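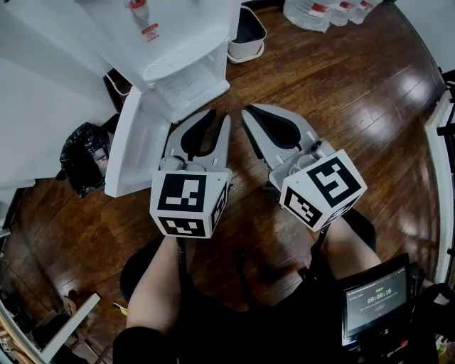 3. Cleaning the drip tray and lower cupboard

Your Zosetti water dispenser will look after you beautifully if you give it a few minutes of care now and then, and this is the easiest part to get right! Everything in this section happens in the bottom half of the machine, so you won't need any tools. The round white tray with the grated surface is the drip tray, and the cupboard is directly underneath it, with a door that swings out to the left. Leave the door wide open while you work, so you can see the whole of the shelf area inside.

You will need:
A soft cloth and a dry tea towel
A washing-up bowl
Mild washing-up liquid
A jug that holds at least 1000 ml

CAUTION: Switch the dispenser off at the wall and unplug it before you start. If you have been using the hot water, wait 21 minutes before putting your hands near the spout.

Cleaning the drip tray

1. Put the jug on the floor within easy reach.
2. Hold the tray with both hands, one on each side, and lift it gently up and towards you. Keep it level – a full tray is surprisingly good at emptying itself over your socks.
3. Pour any water into the jug.
4. Lift out the grating and wash both pieces in warm, soapy water. A soft toothbrush is brilliant for the gaps.
5. Rinse well, dry with the tea towel and press the grating back into place.
6. Slide the tray home until you feel it settle.

Note: Hard water areas such as Grosley will see chalky marks sooner than most. Soak the grating in equal parts white vinegar and water before step 4, then rinse it twice.

Wiping out the cupboard

7. Take out anything you keep on the shelf, including papers and spare cups.
8. Wipe the shelf, the side walls and the inside of the door with a damp cloth. Wring it out thoroughly first.
9. Run a dry cloth along the door edge and round the hinges (crumbs love it there).
10. Leave the door open until the inside is completely dry, then put your things back and close it.

CAUTION: Never spray cleaner into the cupboard, and never store food there.

If your floor is wooden, mop up drips straight away. A thin mat under the front feet works well too – the Stotumia mat fits all Donati and Zosetti floor-standing models.

How often?

Empty the tray whenever you can see water through the grating. Wash it every 3 days in a busy office, or once a week at home. The cupboard only needs doing every 2 months.

For the spout and its surround, go to section 4.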